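Sokol is looking for a second guitarist. We are an instrumental heavy band, currently a four-piece, working in dropped C at slow to middle tempos. The position is permanent and starts in June. Read the technical section before applying, as most of the unsuccessful applications last time came from players whose gear or schedule did not fit.

## The band

- Guitar: Kristýna Vrabec
- Bass: Savvas Gkikas
- Drums: Settimio Marino
- Synth and tape: Štefánia Zelenák

Our first record, *Gilleck*, was tracked live with one guitar and overdubbed afterward. The second, working title *Darness*, is written for two guitars throughout. Demos exist for all 6 songs. The longest runs to 30 minutes and is played without a break, so stamina and counting matter more than speed.
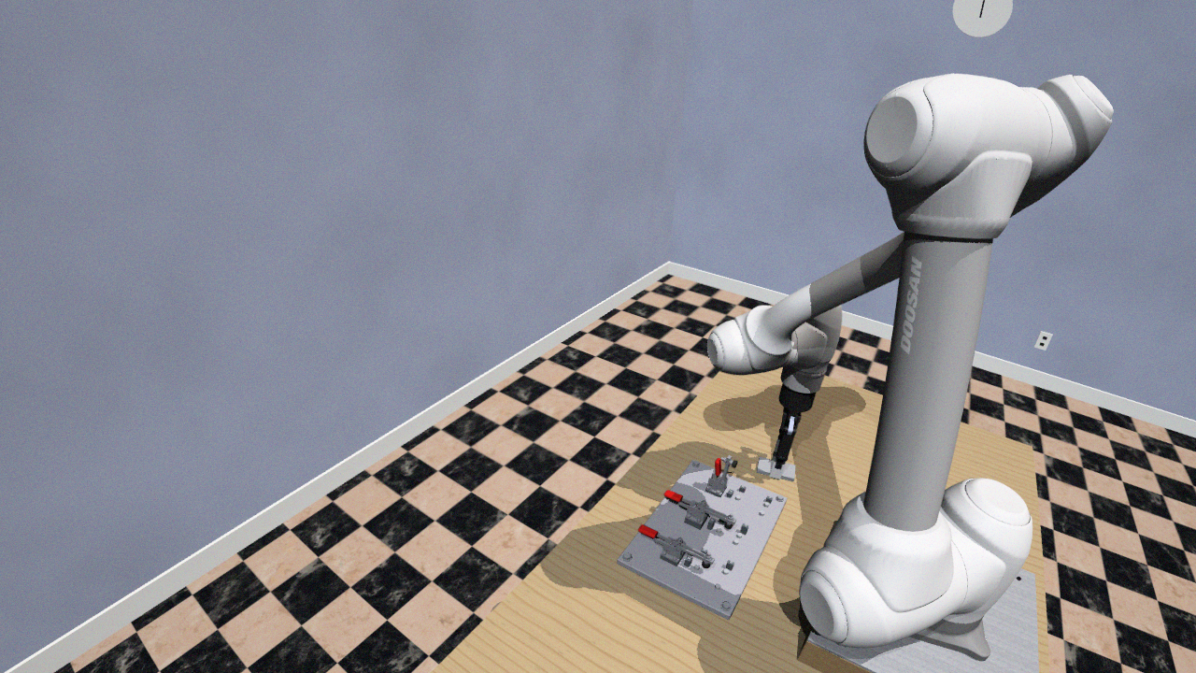

Second guitar parts on the demos are placeholders played by Kristýna. You will be expected to learn them as written for the first rehearsals. Changes to voicing and harmony are open for discussion once the whole set can be played through.

## Technical requirements

1. Tuning is C G C F A D. Bring a guitar set up and intonated for it. A longer scale is preferred and strings should be .012 or heavier.
2. A tube or solid-state head capable of staying clean at drum volume. Distortion comes from pedals. We have a spare 4x12 cabinet you can use at rehearsal, 8 ohms, mono input only.
3. A silent tuner at the front of the chain. Tuning is checked between songs with the output muted.
4. Comfortable playing to a click in odd meters. The title track moves between 7/4 and 11/8, with Settimio on the click and everyone else following the drums.
5. In-ear monitors are used on stage. You supply the earpieces and we supply the belt pack.
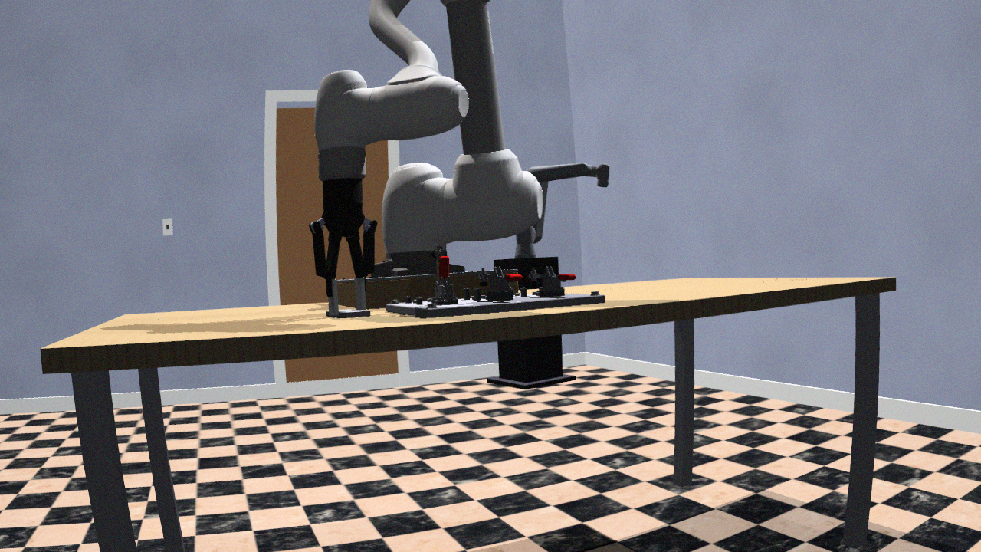 ## Schedule and money

Rehearsals are twice a week, 7:00 p.m. to 10:00 p.m., in Room 612 at Gritik. Recording takes up 2 weeks in the fall. After that we plan short runs of shows, none longer than six days.

Room rent is split equally among members. Show fees go first to fuel and lodging and the remainder is divided equally. Songwriting credit is shared by whoever is in the room when the arrangement is settled. Session players looking for a day rate should not apply.

## How to apply

Send the following to Sushil Sisodia, who handles our booking and mail, at the Gritik front desk or through the contact form on the Sokol page:

- two recordings of you playing, unedited, at least one with a drummer
- a list of your current rig in signal order
- other bands you are committed to, with dates already booked
- the evenings you are available

Phone recordings are acceptable. Do not send covers of our songs.
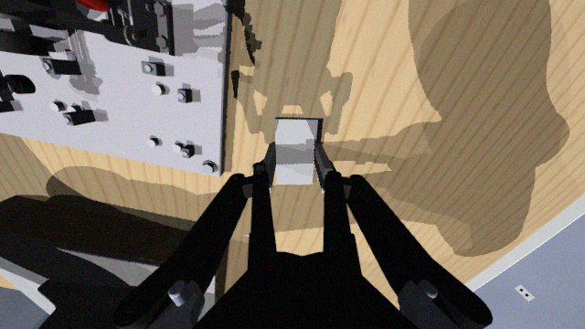

*Gripper holding a small gray block.*

Selected players will receive the demos of two songs and a tempo map, and will be given two weeks to prepare. Auditions last one hour, including setup. Load-in is by the freight elevator, which closes at 9:00 p.m.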